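Introduction to Intermodal Freight
Unit 4 notes: Getting a container from the ship to the customer

Instructor: İlker Canpolat
Reading for this unit: Lo Presti, course reader, sections on drayage and on equipment interchange

These notes cover the part of the trip between the vessel and the customer's dock. Unit 3 ended with the box on the terminal stack. If you missed that class, get the notes on stowage plans from someone before going on, as several terms carry over.

4.1 Who has the box

A container changes hands more often than it moves. At a typical terminal it passes from the ship's operator to the terminal, from the terminal to a trucker or railroad, and from there to the consignee. Each handover is recorded on an interchange receipt. The receipt notes the container number, the seal number, the time, and any damage the gate clerk can see.

Students often mix up the shipping line and the container owner. They may be the same company, but a lot of boxes are leased. In our running case, the line (Trukisari) leases its boxes from Paltier. Trukisari pays the daily lease and passes late charges on to whoever is holding the box.

4.2 Demurrage and detention

Demurrage is charged while a full import container sits inside the terminal past its free time. Detention is charged while the container is outside the terminal and has not been returned. Some lines combine the two into one clock. Read the tariff before you work any problem, and write down when the clock starts. Discharge from the vessel is common, but some tariffs start at the first 8 a.m. after discharge.

For the Piras furniture case, use these terms:

Free time in terminal: four days
Demurrage after free time: $401 per container per day
Free time outside terminal: five days
Clock: starts the morning after discharge, weekends included

If Piras picks up a box on day six, that is two chargeable days, or $802. Do not add detention for those days. The detention clock starts at gate-out.

4.3 Drayage

Drayage is the short truck move at either end of the long haul. It is a small part of the distance and often a large part of the cost. The trucker needs a chassis, an appointment and a released container. If one of the three is missing, the truck leaves empty and the shipper usually pays for a dry run.

A live unload means the driver waits at the dock. With a drop, the driver leaves the box on its chassis and comes back later. Drops suit customers with yard space, but the chassis rental keeps running. Piras has room for two boxes in its yard, so keep that in mind for question 2.
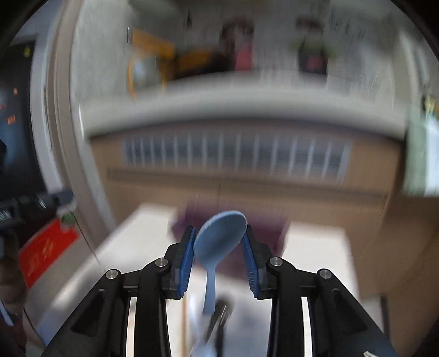 Weight matters more on the road than on the ship. A box that is within its own rated limit can still be too heavy for the highway once you add the tractor and chassis. Check gross weight on the booking, then check axle weights if the cargo is dense or loaded toward one end. Tile, paper and bottled drinks are the usual trouble. A heavy box may need a three-axle chassis, and those have to be reserved early in most ports.

4.4 Transloading

Some importers empty the container near the port and move the goods into domestic trailers. The ocean box goes back quickly, which holds down detention, and the larger trailer can carry more volume. Against that, you pay for labor and handle the freight one more time - and handling is where most damage claims start.

Nostden runs the transload shed in our case. Its charge is $700 per container, floor-loaded or palletized.

4.5 Empty return

The empty does not always go back where it came from. The line names the return location, and it can change during the day. Check it the same morning. If the terminal refuses the box, have the driver keep the refusal slip, as you will need it to dispute detention.

Problems for next class

1. A Piras container is picked up on day seven. Find the demurrage.
2. Through-drayage to Piras is quoted at $2986 with a live unload. List what you would need to know before comparing it with the Nostden option.
3. Explain in two or three sentences why an interchange receipt marked "no damage" matters to Paltier as well as to the trucker.

Show your day count for question 1. The March midterm will use the same tariff format.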